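Vesincombe library is getting rid of its big tables. The plan went up on the noticeboard in June 2021, and it replaces them with 331 pounds' worth of single desks per person, each with a screen round three sides, a lamp and a socket. I think this is a mistake, and I have written to say so, but a letter has to be short and I have more to say than would fit.

I have worked at shared tables for most of my adult life. Before that I had a desk of my own in a bedroom in Lodthorpe, and I did very little at it. A desk of your own fills up. Mine had a printer on it that I used twice a year, a tray of letters and a mug of dead pens. When I sat down I had a space the size of a tea towel left to work in, and I usually spent the first part of the evening moving things about inside that space.

A shared table has to be cleared when you leave. You bring what you need in a bag and you take it home again. People complain about this, and Guilan Wei, who sat opposite me for two winters, complained about it every single night. She also finished her accountancy papers at that table, after giving up on them once at home. 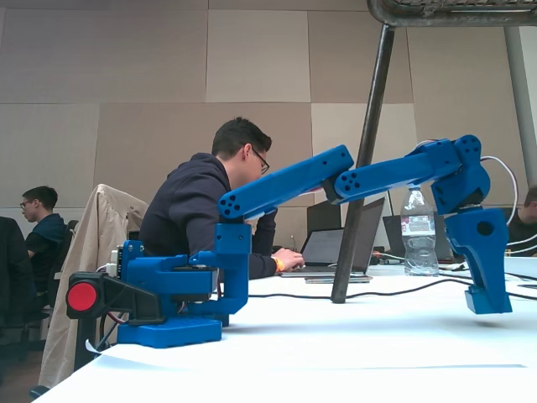 The chair matters more than the people who draw up these plans seem to think. In the proposal the chairs are fixed stools with no backs, bolted 7 to a row. I can see that they are easy to sweep under. But where does a coat go? At an ordinary table it goes over the back of the chair, like the beige jacket behind the young man at his laptop, and you know where it is and can put it on again if the heating goes off. With a stool it goes on the floor or on your knees. The plan does include a coat rail by the entrance, and I don't know anyone who would leave a coat there with their keys in it.

Then there is the top itself. I like a table with a pale cover or a pale surface, as you can find a dropped screw or the back of an earring on it. The new desks are charcoal grey. Lionel Mellor, who repairs watches and used to bring the simpler ones in with him, has told the library he will not be coming back if they are fitted. He is a stubborn man but I think he means it.

The argument for single desks is noise, and it is a fair one. Shared tables are noisier. Bags get dropped, phones buzz on the wood, and people ask each other things. I have been annoyed by all of this. I also once got help with a pension form from a stranger two chairs down, which would not have happened with a screen between us. For proper silence there is already the upstairs room, and it seats eight. I have never seen it full.

Idalina Sampaio wrote in the comments book that young people want privacy. Some do, and I would happily see a few single desks put along the back wall for them. What I object to is taking out every large table in the building in order to do it. They are heavy, plain and scratched, and they have years left in them.

Comments can be left at the front desk until the end of the month. The book is kept under the counter, so you will have to ask for it.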